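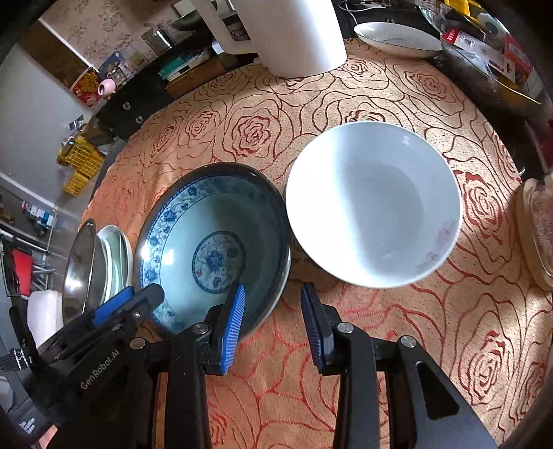
Section 4: Working Rules for Hand-Held Gripper Recording

4.1 Purpose of the rules

The Stiritz project records household handling tasks with hand-held grippers, and this section sets out the rules we drew up for the tableware task. The first draft was written in March by Dorian Riviere. It was based on the laboratory safety sheet, which covers fixed robot arms behind a guard and says very little about an operator walking round a furnished room with a tool in each hand. The present version was revised by both authors after the trials at Lendcombe.

In this section, "shall" marks a requirement and "should" a recommendation. A recording that breaks a requirement is rejected. One that breaks a recommendation is kept with a note in the session log.

4.2 The work area

The table shall be stable with the operator's full reach applied at the far side. A tablecloth is permitted, including a patterned one, provided that its hanging edge is clear of the operator's feet. Early drafts called for a plain covering. This was dropped, as a rule that removes ordinary patterns also removes much of the value of recording in a home.

Household objects not used in the task may stay where they are. Electric appliances near the table, such as a kettle, shall be switched off at the socket and empty before recording starts. Cables shall not cross the area in which the dishes are moved. Glass jars should be left outside the reach of either gripper.

4.3 Handling of ceramics

Bowls and dishes shall be gripped at the rim, with one pad on the inner face and one on the outer. The jaws shall be closed slowly until both pads are in contact, and the object shall not be lifted until the operator has confirmed this by eye. Gripping across the full width of a bowl is not allowed.

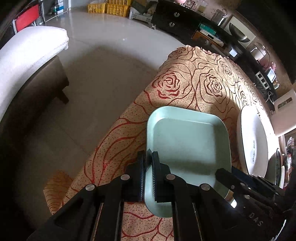

Figure 2. Rim grip on a square dish, with one ribbed pad on each side of the rim.

Plates standing on edge are treated as a separate case. They have a small contact area with the table and can roll or fall if brushed by the linkage. The operator should approach from the side on which the plate is supported, and the second gripper shall stay still during the approach.

Chipped or cracked items shall be removed from the set. Pads shall be inspected before each session and wiped between sessions.

4.4 Operator and observer

Each session requires two people, an operator and an observer. The observer may stop the recording at any time without giving a reason. Wrist straps shall be kept away from the jaws. Continuous recording is limited to 200 seconds, after which the operator puts both grippers down. Bastien Brunet had proposed a longer limit, but grip errors in the trial log were concentrated at the end of long recordings.

4.5 Compliance in the trial sessions

We checked 763 recordings against the requirements above. Of these, 347 met every requirement at the first check. The most frequent fault was lifting before contact was confirmed (4.3), followed by exceeding the time limit (4.4). Faults in the work area were rare and came mainly from cables.

The figure is lower than we had expected. Part of the difference comes from the wording of the contact rule in the March draft, which did not say who was to confirm contact. Operators trained with the Climow checklist assumed it was the observer. The rule now names the operator.

4.6 Open points

The rules do not yet cover wet tableware or vessels containing liquid. Dr Hervieu has asked for a separate risk assessment before either is attempted. The pad inspection also needs a measurable wear limit, which we have not been able to set from the data available. Both points are carried over to Section 6.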